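Gripper closes too far in the sim and shoves into the part, then the arm faults. What am I missing?

Asked in Robots and Automation, October. Viewed 1565 times.

Hi all, long time reader, first time asking. I've been building a little pick job in simulation before we let anybody near the real cell at Kester, and I'm stuck on something that's driving me up the wall.

The part is a white cylinder, open at one end, with a raised ring partway along it and a black block on the side. Black gripper, nothing fancy. The arm comes in, the fingers close, and about one run in three the contact force shoots up, the part jumps and the whole arm stops with a protective fault (code 1914 in our log, it's just our own number for "force over limit"). The other runs are lovely! Same start position, same speed, same everything as far as I can tell.

Things I've tried so far:
- slowed the closing speed down to 60 per cent
- put more friction on the fingertips, then less
- remade the part from the original drawing

The slower closing helped a tiny bit, then the fault came back. I don't want to just raise the force limit and hope, as this is going onto a real arm with people walking past it. Any ideas?

3 answers

Answer 1 (accepted)

Ooh, I had this one! Mine was a housing for a Prinden pump and I lost most of a fortnight to it. Have a look at the collision shape on your part, which is a separate thing from the shape you see on screen. A lot of importers wrap the whole lot in one simple hull, so your open end gets filled in solid and the raised ring turns into a big invisible slope. The finger touches that slope before it gets anywhere near the surface you think it's gripping, and off it goes sideways.

Turn on the collision view (it's usually buried in a debug menu) and step through the last bit of the approach slowly, with the view pulled in tight on the fingers and the rim.
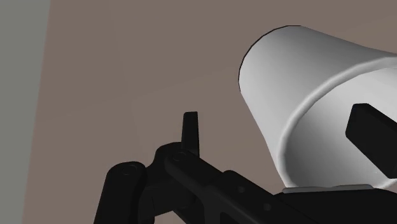
If the hull is fatter than the part, split it into a few smaller pieces. I did one for the wide section, one for the ring and one for the block, and left the mouth open. My force spikes went away the same afternoon. And please do leave your limit where it is, you're quite right about that.

Answer 2

Agree with the above, but check your physics step as well. If it's too long, the finger can be a good way inside the part before the solver notices, and then it gets spat out hard. We run 200 steps a second on the Siddiqui rig and that was enough for us, yours might want more. It would fit with your slower closing helping a bit.

Also, is your start position really identical? Ours was being nudged by a bit of noise somebody had left switched on in a settings file. Took ages to find.

Answer 3

just raise the limit, its only a sim. we did on the Udora one and never had any bother

Comment from the person asking

Thanks both (and sorry, third answer, but no, I'd only forget to put it back). It was the hull! The whole open end was plugged solid. I've split it up and shortened the step too, and I've had a full evening of runs without a single 1914. I still get a small wobble when the fingers let go, so I'll start a new question for that once I've got a decent log to share.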